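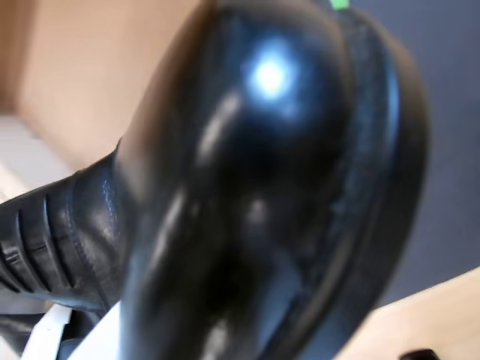 A black leather shoe, toe up close.

Baiba Koppel looks after the polishing cell at Rolari, the shoe works in Destholm. The arm holds the shoe and turns it against a fixed brush.

"Most of the job is the brush," she says. "It wears on one side. I turn it after 80 pairs, and then I run the zero again."

The zero is set with a steel block that lives in a drawer under the controller. Koppel jogs the arm down until the block just drags, saves the point, and backs off 10 millimeters. In December she skipped that step after a brush change – the welt edges on 18 shoes came out scuffed.

"You want gloss on the toe and nothing on the welt. That edge should stay matte. If it's shiny, the path has drifted."

The gripper pads get wiped with alcohol at every break. Wax builds up on them and the shoe slips a little. Zane Toom, who shares the shift, replaces the pads and checks the air pressure.

"Zane hears a leak before I do," Koppel says. "I go by the gauge."

She still does the creased part of the upper by hand.

Comments (2)

Helju Bite: What wax do you run? Ours cakes up by lunch.

Saulius Org: We had the same drift at Kisitz. Loose bolt on the brush stand – check that first.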